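## 4. Running the peg demo for visitors

I wrote this section after our open day in Steverville, where I ran the sorter station myself and learned most of it the slow way. If you're taking over the station for a visit, read it once before people come in. Setup took me 43 minutes the first time and 19 the second, so you'll speed up.

1. Put the sorter block in the walled work area, toward the back. Leave the black holder where it's screwed down. Please don't move it to make things look nicer (I did, and then had to teach every position over again).
2. Load the routine called *Plustine* from the demo menu. There are 2 versions in there. You want the one Jingyi Han saved in August.
3. Set the speed to the visitor setting. It feels painfully slow when you're alone in the room, but people like to follow it with their eyes!
4. Run one piece all the way through before you open the door, and keep your hand near the stop button while you do.
5. Once your group is standing behind the floor tape, press Start and let them watch a piece or two before you say anything. I used to talk right over the good part.
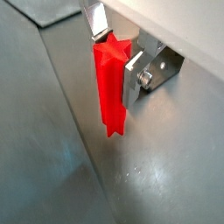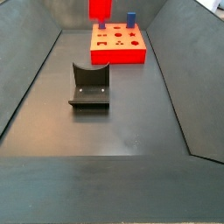 *Fig. 4-1. Pieces for the sorter demo: the red star in the gripper (first picture), blue pieces at the block (second picture).*

6. Pause between pieces for questions. Kids nearly always ask for the star, so I save it for when the group starts to drift.
7. If a piece catches on the rim of a hole, press Pause, then Back Off. The arm lifts straight up and tries again. Tell the group what you're doing, they love this bit.

> **Caution:** Don't reach over the walls while the arm is paused. Paused still means powered. Press Stop and wait for the light on the pendant to go out before you put a hand in.

> **Note:** The cycle counter flashes a service reminder at 3000. Ours came up right in the middle of Anil Joseph's tour, and I thought I'd broken something. Press OK and it'll keep running, but write it in the logbook so Luminița Moldovan can plan the check.

8. When the last group leaves, send the arm home, press Stop, and take all the pieces out of the block. Count them back into the tray before you switch off the lights. For a missing piece, call Reynaldo Calimlim, who keeps the spares.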